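Review: Mirnex two-arm demo, Andlow open day, 13th September

Quick one, typed on the train. Went to the Andlow open day mostly for the Mirnex two-arm bench, which does small parts placing. Queue was long. Got 3 goes at the rail, up to 100 people through by lunch I'm told. 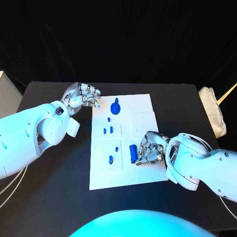

Mirnex pitch this at small shops and light assembly, and Rok Radonjić on the stand kept it plain, no slides, good. Hands are the selling point. Proper fingers, and I liked watching the right one go down low for a blue cylinder lying on its side, never an easy pickup. Peg boards are white on white paper, so tricky to make out from the rail. A coloured sheet would help teh punters.

Noise: fine, could chat over it. Speed: slow. Slower than the Shehu unit I saw last October. Remzi Ersoy reckons the pace is set low for open days. Maybe. Asked for a cycle time, didn't get one.
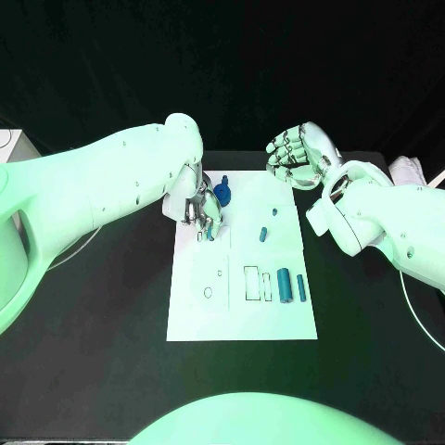 Fingers down at the left of the sheet, right hand open and waiting.

Outlines on the paper are a nice touch, you can judge the placing yourself. Price not given either, brochure only has a part number (1612). Would of liked a spec sheet.

4 out of 5. Worth the drive to Mevgate if your in the area.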